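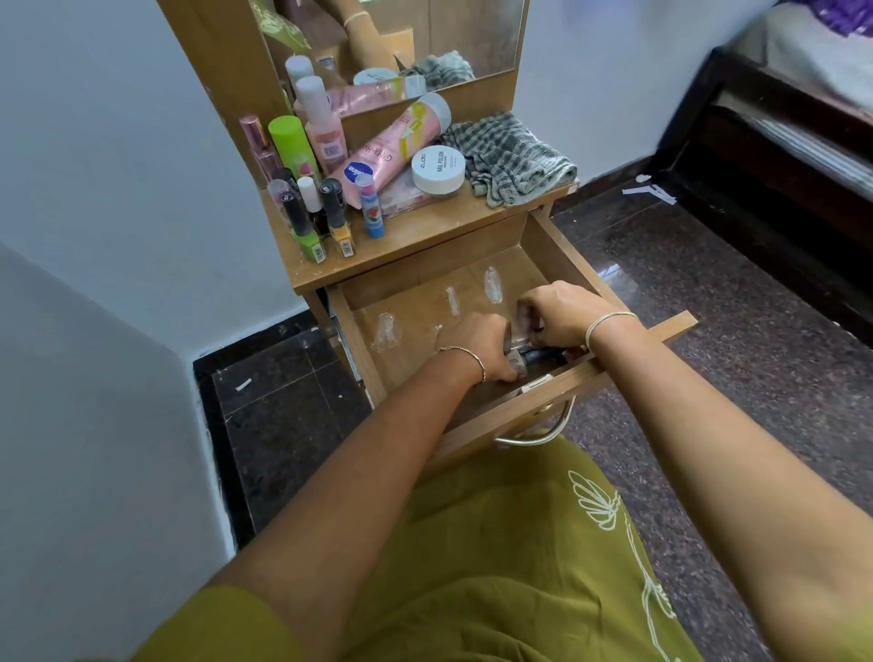
# Re: [swap-and-mend] drawers that smell like an old purse

Hi all,

Hedvig Aasen wrote on 17 Sep 2023:

> I picked up a dresser at the Memon estate sale and I love it, but every drawer smells like face powder and mothballs. I've had my sweaters in there for two weeks and now I smell like somebody's great-aunt. I washed the drawers out with dish soap and it helped for maybe a day. A neighbor says to paint the insides. Another one says to leave a bowl of coffee grounds in each. Has anyone on the list beaten this? I don't want to ruin it, it's the first nice piece of furniture I've bought for myself.
>
> Also, does anybody want the drawer knobs? I'm going to change them no matter what.
>
> Hedvig

Oh Hedvig, I have been down this road three times now (two dressers and a blanket chest, the chest was by far the worst) so let me save you some trouble. Please don't paint anything yet!

First off, take the drawers all the way out. I know you washed the insides, but did you do the undersides and the backs? On my first dresser I scrubbed the parts I could see for a whole weekend and the smell came right back, and then I flipped a drawer over and the bottom was bare wood that had been soaking up perfume since before I was born. Do the inside of the case too, way up in the corners. A headlamp is nice for that. I look ridiculous in mine.

What I use is plain white vinegar and water, half and half, on a rag that's been wrung out hard. You want damp, never dripping, especially on anything with veneer. Go over it once, let it dry, go over it again the next day. If there are any crusty spots of old lotion or powder, scrape those up first with an expired library card or something like it, otherwise you just smear them around. Then stand the drawers on end someplace with moving air. Not full sun! I put one out on the driveway in July and the bottom panel cupped so badly it never went back in its groove, and I had to cut a new one.

Give it a few dry days before you judge. The vinegar smell goes away by itself.

About the coffee grounds: I tried it. My drawers smelled like powder and mothballs and coffee. Baking soda in a shallow dish did a little more, and a bag of plain charcoal (the kind sold for closets, not the grill kind with lighter fluid in it, please) did the most of any of the lazy methods. I left mine in for about 80 days, mostly because I forgot they were there.

Now, the mothballs are a different animal. If it's strong enough that your eyes sting, keep the drawers out of your bedroom and give them a lot more air before you do anything else. Check the back of the case for loose ones, too. I found four rolling around under the bottom drawer of the second dresser, and once those were gone half of my problem went with them.

If after all that it still stinks, then you seal it. Shellac is the thing. Clear, dewaxed, two thin coats on the raw wood, with a light sanding in between. I sand with 320, and don't get ambitious and go coarser, you only want to knock the fuzz off. It dries fast and it holds smells in better than anything else I've tried, including a water-based varnish that did nothing at all except make the drawers stick. Keep it off the runners and the sides where they rub. Those get a bit of paraffin from an old candle and nothing else. If any of the drawers have a smooth factory lining, you can skip the shellac there, a good wash is plenty.

Liners come last. I used to buy the scented paper kind and I've sworn off it, you end up with two smells fighting. Brown kraft paper works great and costs next to nothing. Cut it a hair short so it doesn't curl up at the edges. I change mine when I swap my clothes over in October.

As for your sweaters, wash what can be washed and hang the rest outside on a breezy day. A wool coat of mine took most of a month, so don't give up on them.

And yes, I want the knobs! How many holes do they take, one or two? I've got a little nightstand that's been going around with string loops for handles since spring, and my husband has started calling it "the shoebox." I can trade you a jar of paste wax or some of the tomatoes, which are completely out of control. Tell me which.

While I'm here, a few other bits for the list:

- Whoever borrowed the long bar clamps after the Ternance Street swap, I'm not mad, I would just like them back. They have green tape on the handles.
- The hall on Sadetti Road raised its rent for swap days to 192 dollars. We have 560 in the kitty, so we're fine for a couple more, but I'd like to hear from people before we book spring. The church basement is cheaper and has those awful stairs. I carried a rocking chair down them once and I would not do it again.
- I still have the big roll of upholstery webbing if anybody's doing a seat. Take as much as you like, I bought it for a couch I no longer own.
- The Cekero folks are clearing out their back shed and have a pile of odd drawers with no dressers. They'd make good planter boxes or shelves. Write to me off list and I'll pass your name along.

Hedvig, if you get stuck, bring one drawer over some evening and we can sniff it together on the porch. Bring the smallest one, my back isn't what it was. And what kind of wood is it, do you know? If it turns out to be cedar on the inside, skip the shellac completely and give it a light sanding, because then you'd be covering up the one smell you want.

Talk soon,
Bea

P.S. Somebody always suggests dryer sheets. They leave a waxy film and I spent an entire afternoon getting it off with mineral spirits. Skip the dryer sheets.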